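Fledholm

Perception and grasp planning for wrist-camera arms working with small lab glassware and plasticware.

Fledholm takes a single colour image from a camera at the wrist, finds the tubes and racks in view, picks one, and hands a short approach path to your controller. No depth sensor, no markers stuck to the bench, no overhead rig. It's a small code base and we've worked hard to keep it readable, so please poke around in it!

What's in the repo

fledholm/detect – the tube and rack detector, plus the colour labeller
fledholm/plan – approach and retreat paths, collision checks against the rack
fledholm/bridge – the driver layer, with back ends for Inex and Somboon controllers
tools/replay – steps through a logged run and redraws every detection and every planned path
data/ – the evaluation set described further down

Getting started

You'll need Python and a working controller back end. If you don't have an arm handy, the replay tool runs fine on a laptop, and it's honestly the best way to get a feel for the planner.

pip install -e .
fledholm calibrate --camera wrist
fledholm run --target red

The calibrate step asks you to jog the arm through 59 poses. Yes, it's a lot, and yes, we tried fewer. The hand-eye estimate drifted towards the edges of the workspace and grasps landed off centre. Put the kettle on and let it go through the lot.

How the planner thinks

The planner runs 2 passes. The first works out where the rack is and which way it's turned. The second looks only inside the rack region and ranks the tubes by how much room the fingers have on either side. Splitting it up this way made a huge difference to speed, and it also means you can swap in your own detector for either pass without touching the other.

Finger outlines are masked before detection. The mask is recomputed whenever the opening width changes, so if you fit different fingers, run fledholm mask first. Forgetting this is the most common cause of "it keeps detecting a tube in the bottom corner" reports.

The evaluation set

There are 464 images in data/, all from the wrist camera, with labels for rack, tube and liquid colour. 50 are held out for testing and shouldn't be used for tuning.

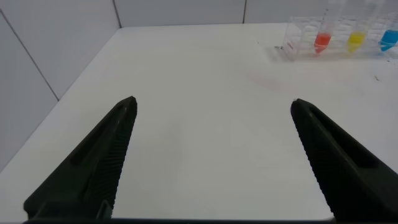
Colour labels are per tube and describe the liquid only. A tube that runs past the image border still gets a label as long as its liquid is visible, and the "truncated" flag is set. Clear plastic racks are labelled by their outer outline, with no attempt to trace the inside walls – we had a go at that and no two labellers agreed.

Known gaps

Opaque racks are barely covered. Capped tubes aren't covered at all, and the planner will happily aim for the cap. Strong glare can split one tube into two detections; the Clakov filter in tools/ helps a bit, but it's slow.

Contributing

Bug reports are very welcome, especially with a replay log attached. Máté Szalai looks after the driver layer, so tag him on anything to do with new controllers. We'd love a back end for arms we haven't tried yet!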